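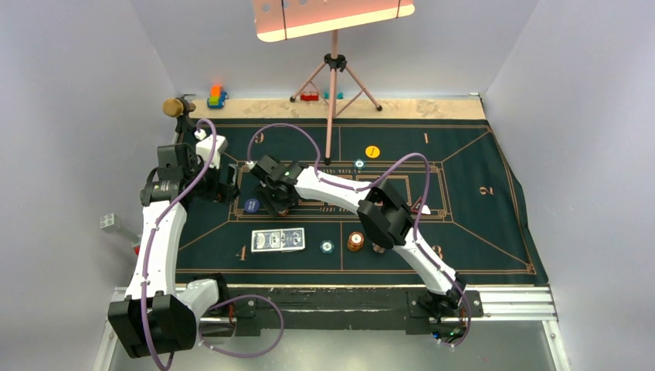

Chapter 4
Surfaces, Markings, and the Conduct of Table Games

The study of table games has long favored rules and probability over the furniture on which play takes place. This chapter takes up the playing surface. A surface sets the limits of play, assigns places to the participants, and tells a newcomer where to put things before any rule has been explained. Numbering is one of the oldest means of doing so. On a dark green mat with large copper numerals, a 2 is turned sideways and a 6 appears inverted when viewed from the opposite side of the table; such numerals cannot all be read upright from one seat. Thin lines may add a border and a central area, and in this way a length of cloth becomes a plan of the game.

Students who have completed Chapter 3 will recall the distinction between the formal rules of a game and its customs. The playing surface belongs partly to each. A house may require that wagers be placed inside a line, and the line then has the force of a rule. The color of the cloth, by contrast, is usually a matter of custom. Green remains common, although many clubs have adopted blue or red without any change in the games they offer.

The principal case in this chapter is the Irklow Card Club, which kept a register of table disputes over 18 months. The register contains 283 entries. Of these, 58 concerned the position of a wager or a card on the table, and the remainder dealt with the order of play, payment, and the behavior of guests. The club later replaced its plain cloths with marked ones supplied by Jumley. Section 4.2 reprints part of the register and asks students to sort the entries by cause.
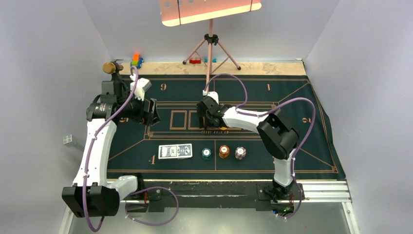
Why are playing surfaces covered in cloth?

Cloth quiets the handling of cards and chips, slows objects that might otherwise slide, and makes a card easier to lift by its edge. It can also be replaced when worn, at far less cost than a new table.

The second case, the Delacroix Rooms, concerns a house that removed all printed markings and relied on the dealer to direct play. Its managers reported that regular members adjusted quickly but that visitors asked for help more often. The two cases should be read together, with attention to the size of each house and the experience of its players.

Key terms introduced in this chapter are betting line, seat position, layout, and house custom. Definitions appear in the margin of Section 4.1. Students using the Dralitz workbook should complete the first exercise before reading further.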